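Household Objects, handout 4 (K. Chowdary)

Clearing the table

The textbook claims that "like goes with like" settles any table in 60 seconds. I doubt it. Like in what way? Colour, use, or the shelf it came from? Adamczyk sorts by use, and then quietly starts a pile called "other".

Try his method on this table before the seminar, and write down where you got stuck.

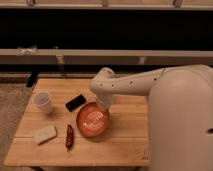
Fig. 2. Orange bowl, white cup, red chilli pepper, and a pale block that could be sponge or bread.

Reading: Adamczyk, ch. 10. Skip the tables.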